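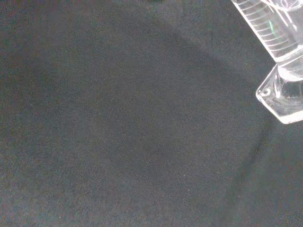 Sunday, October 6, 2019
By Sem Claeys
Home Diary Archive Notes Contact

The week's work at Kallard was given over to the measuring room, and the entry is accordingly a long one. The tables had been bare since the spring, and the staff of the Bratu section had asked more than once for a covering that would be quiet under glassware. The dark charcoal-gray cloth is now down. It has a matte, slightly fuzzy surface, with faint flecks of lighter gray and a muted reddish brown in it, and it takes a clear graduated cylinder at the corner without making the vessel any harder to find. I had expected a plain black and was prepared to object to it. The speckled gray is easier on the eyes over a full day, and I withdrew the objection in writing on Tuesday.

Lint remains a matter for attention. Small pale specks show on a cloth of this color, and the brush supplied by Skikik sheds nearly as much as it collects. I have asked for a different brush. Until it comes, the cloth is to be gone over with a damp hand at the close of the day, and glassware is to be lifted off first and returned to the rack.

The light was also discussed. Large soft shadows fall over the cloth, and readings taken in them are tiring. The section proposes to move the tables toward the window side. I have agreed to a trial of three weeks, after which the tables will either be fixed in the new position or put back.

The inventory of measuring vessels was closed on the same afternoon. The register now stands at 1,062 pieces, including the 20 received from Clatari in the last delivery. Five were withdrawn for worn markings. They have been set aside in the lower cupboard with a written label and are not to be used for teaching, although they may serve for rinsing. The old register gave two numbers to one shelf – an error of my own from last year – and this has been corrected in ink.

A request for a second cloth, for the table by the door, was received late in the week. It has been entered for the next order. My own preference is for the same gray, so that the two tables match, but the section will be asked.

Rain from noon. The east window was checked before I left and the catch still does not close properly.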